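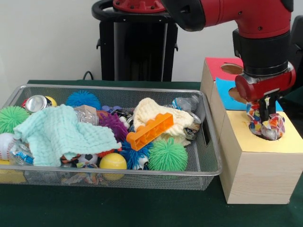 How many boxes are needed to sort a mixed container of small toys and household items?

Three are enough for most collections, provided that it is decided beforehand what each box is to hold and that one place is kept for things which fit none of them.

Sorting small mixed items into boxes with round openings
Skinerby Toy Library, guidance for lending points
Last reviewed March 19, 2024

This page sets out the method used at the Skinerby and Graslow lending points for containers that come back with their contents mixed. It applies to balls, small soft toys, cloths, empty cans, wrappers and plastic pieces. Jigsaws and board games are dealt with on separate pages.

Before starting

Cover the table with a plain cloth, preferably dark, and pull it flat. Small items show up well against dark green, and round ones roll less than they do on a bare surface. Place the mixed container on one side and the sorting boxes in a row beside it, touching one another, with their openings facing up. A box standing apart from the others tends to be knocked.

Each box has a different coloured top. The colours carry no fixed meaning, and lending points may assign them as they wish, but the assignment should be written on the record card and kept for the whole session. At Graslow the arrangement is as follows:

Yellow: wrappers, packets and other light packaging used in pretend shops
Blue: balls up to 70 mm across
Third box: small figures, loose parts and plastic pieces

Cloths and anything too large for an opening go to the overflow shelf.

Step 1. Take out the cloths

Begin with the cloths, as they are usually spread over other things. Lift each one straight up by the middle, hold it over the container and shake it gently. Fold it once and put it on the overflow shelf. Cloths that need washing go in the Xolalpa bag. Please do not leave this until the end.

Step 2. Take out the balls

Balls should follow directly after the cloths. Smooth balls may be dropped through the opening from just above it. Spiky rubber balls grip the rim and need a light push with the flat of the hand. A ball which will not pass with a light push is too large and belongs on the overflow shelf — it should never be forced, as it will be much harder to get out again.
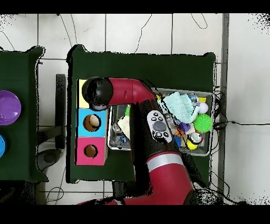

Once the balls have gone, the remaining contents will have settled and it becomes easier to see what is left. Move what remains towards one end of the container so that a clear patch of floor appears at the other. Work from the edge of the pile and keep the patch clear as it grows.

Step 3. Wrappers and packets

Crumpled wrappers take up more room than expected. Press the air out, hold the wrapper by one corner and feed the narrow end in first. If the greater part stays outside the opening, draw it back, turn it and begin again. Torn wrappers are thrown away and noted on the card. Staff are asked not to fold stiff packets to make them fit.

Step 4. Cans and containers

Check that every can and plastic container is empty. Run a cloth around the inside of the rim and withdraw any can with a sharp edge. Most cans in the Gradska shop set are too wide for the openings and are stored upright on the shelf, with lids kept alongside them.

Step 5. Soft toys and small parts

Soft toys should be looked over for loose seams and eyes before they are put away. Small parts are left until last. Gather them in the palm, a few at a time, and put them in together. Parts that cannot be matched to a set are held in the third box until the end of the month and then sent to Skinerby with the March or later return.

Checking the work

When the container is empty, turn it over and tap the base. Look beneath the edge of the table covering. Lift each box slightly to judge its weight; a box that is heavy on one side should be levelled by hand before it is moved. No sorted box should weigh more than 920 g when lent to a family. A full container normally takes around 4 sessions for a group of younger children, and far less for an adult working alone.

If children are taking part, give each child one kind of item to look for. Naming the item aloud before it goes in helps the others to follow.

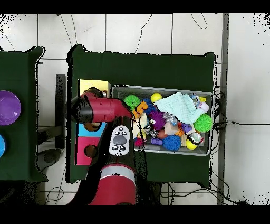 One borrower has written to say that her children lose interest once the balls are finished, and that she now keeps back two spiky ones until the very end. She asks whether this upsets the order given above.

It does not. The balls may be held back in a bowl next to the boxes, provided they are off the table surface while small parts are being gathered. The remaining steps are unchanged.

Storage

Close the lids of any outer crates and stack them no more than two high. Record cards are kept in the front pocket of the crate. Replacement cards may be requested from the Skinerby desk in packs of 200.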